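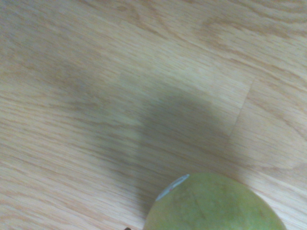
Pale wood grain, close up.

28 July 2026
By Florin Tănase
Print | E-mail

This site uses cookies to remember your settings. Accept | Manage

Tool marks bench, Pascu padlocks

Picked up the Pascu job again after lunch, with a big mug of coffee and more optimism than I had last week. For anyone reading along who missed the earlier pages: Pascu Storage had a string of break-ins out at Drimer, 13 units in one night, and the county sent us the cut padlocks plus a pair of bolt cutters that turned up under the seat of a pickup. The question they want answered is whether those cutters made those cuts. It sounds like an afternoon of work and it never is.

Padlocks are all the same model, Dakum, hardened shackle, the cheaper of the ones they make. I'm glad of that, as it means the steel should behave the same from lock to lock and I can make test cuts in new ones from the hardware store. Algirdas drove over and bought a bag of them this morning, bless him, and kept the receipt this time.

First thing I did was go over the cutters again under the stereo microscope. Right blade has a chip near the heel, old, with rust down in it. Left blade has a run of fine nicks about halfway along, and those look sharper and newer to me. I wrote the same thing down last week, before I'd looked at any of the cut shackles, and I want that on paper because the defense always asks and they are right to ask. Photos of both blades are in the folder under evidence number 868.

Then the casts. We are still using up the Lundex silicone, the brown one, and I had forgotten how fussy it gets when the room is warm. Two of the first casts came out with bubbles right across the part I cared about, so I threw them out (logged as failed, don't worry) and put the tubes in the fridge for a while. The next batch was lovely – clean edges, no tearing, peeled right off. If you're casting this week please chill the tubes first. And please label them, there is a yogurt in there that looks a lot like a mixing pot.

Test cuts next. I don't like cutting straight into the hard stuff with evidence tools, so I started with lead rod, as usual, moving a little way along the blade each time so that I had a sample from the heel to the tip. After that I went to soft brass, and only then to the new padlocks. Algirdas did the squeezing while I held the shackle in the vise and called out the position. He has the arms for it and I have the handwriting, so it works out nicely. We did each position twice, once with the left blade up and once with it down, and marked every piece with a paint pen before it left the vise.

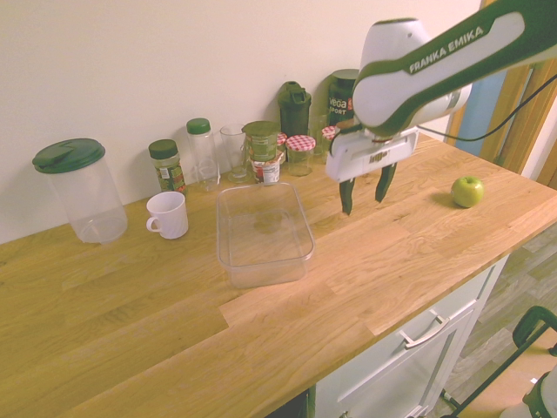 I put the brass samples on the comparison scope first to get my eye in. They agree with each other very well, better than I expected, with the nicks from the left blade showing up as a bundle of lines you could pick out from across the room. On the padlock steel the same bundle is there but fainter, and it drifts a bit depending on how square the jaws were when they closed. So I went back and made a few cuts at a deliberate tilt, to see how far it drifts. Quite a way, is the answer. That's going in the report.

Now the evidence locks. I have been through the first few only. The shackle from the end unit is a mess, somebody went at it more than once and the second bite wiped out most of the first, and I'm calling it unsuitable and moving on. The next one is much nicer. There is a patch on the short side of the cut where I'm seeing what I think is the same bundle of lines, same spacing, with the wide gap after the third one. I am not writing "identification" yet! I'd like to look at it again tomorrow with fresh eyes and then hand it to Algirdas without telling him what I think. He has kindly agreed to stay away from my notes until he's had his turn, so Algirdas, if you are reading this paragraph, stop.

A word on value, as the prosecutor's office called again. They say the tenants' losses come to almost $3,000, mostly fishing gear and a generator, and she wanted to know if we could hurry on account of the hearing. I told her the hearing isn't until October and that she'll have a draft long before then. She was very nice about it. I do understand, people want their things back, and one of the tenants has been calling her every few days about a tackle box that was his father's. Nothing on our bench will find a tackle box, sadly.

Housekeeping. The left eyepiece on the comparison scope is slipping again and needs the tiny screwdriver, which has wandered off. The vise jaws are getting chewed up and I'd like to put fresh copper liners in before anyone clamps another evidence item, so please use the small vise until I do. We're down to the last box of the long swabs.

Everything from Pascu is back in the locker, sealed and initialed, test cuts bagged separately on the shelf below. Seals checked by Algirdas.

Tomorrow: second look at the short-side patch, then carry on with the remaining locks in the order they were received. Casts of the tilted cuts if the Lundex behaves. Call the hardware store about more Dakums, same model, same size.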